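**Table setting** is the arrangement of dishes, utensils, glasses and linens on a table before a meal. The term also covers the set of items laid out for one diner, which is more often called a *place setting* or *cover*. Customs differ by country, by the kind of food served and by how formal the meal is.

## Place setting

In most of Europe and North America, forks go to the left of the plate and knives and spoons to the right. Knife blades face the plate. Utensils are laid in order of use, with those needed first placed farthest out. The water glass stands above the knife, and wine glasses, if any, stand to its right. A bread plate goes above the forks.

An everyday setting may have only a plate, a fork, a knife and a glass. Formal settings usually have no more than 3 forks on the table at once, and any others are brought in with the course they belong to. In American use the dessert fork and spoon either lie above the plate or come with dessert. In France, forks are sometimes laid with the tines down, a habit often linked to the engraving of family marks on the back of the handle.

Where chopsticks are used, the layout is different. In Japan they lie sideways in front of the diner with the tips pointing left, and the rice bowl sits to the left of the soup bowl. In China and Korea they are usually placed upright along the right side, and in Korea a long spoon lies next to them.

## Surfaces and linens

Tables may be fully covered, partly covered or left bare. A tablecloth for a formal dinner usually hangs farther over the edge than one for daily use. Placemats came into wide home use in the twentieth century and need less washing and ironing. Runners cover only the middle of the table. Plain white is still the usual choice for formal cloths, while colored and printed cloths are common at lunch and outdoors.
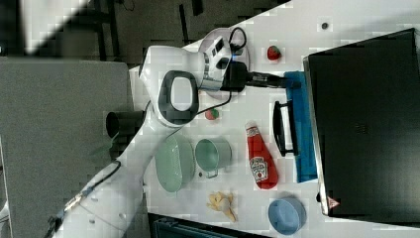
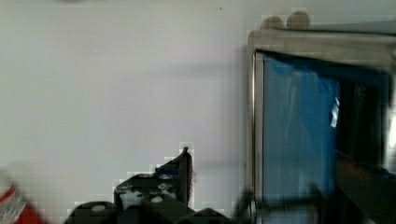

## Serving styles

The way food reaches the diner affects what has to be on the table.

- **Family style:** Food is set out in shared dishes, and diners pass them around. Space must be left in the middle of the table.
- **Plated service:** Each plate is filled in the kitchen. The table can be laid more closely.
- **Buffet:** Diners serve themselves from a separate table. Utensils are often rolled in a napkin and picked up with the plate.

## Napkins

Napkins are placed on the plate, to the left of the forks or under them. Elaborate folding was a skilled trade in parts of Europe in the seventeenth century, and printed manuals showed linen folded into birds, fish and ships. Simple rectangles and triangles are now more common.

## See also

- Cutlery
- Etiquette
- Tableware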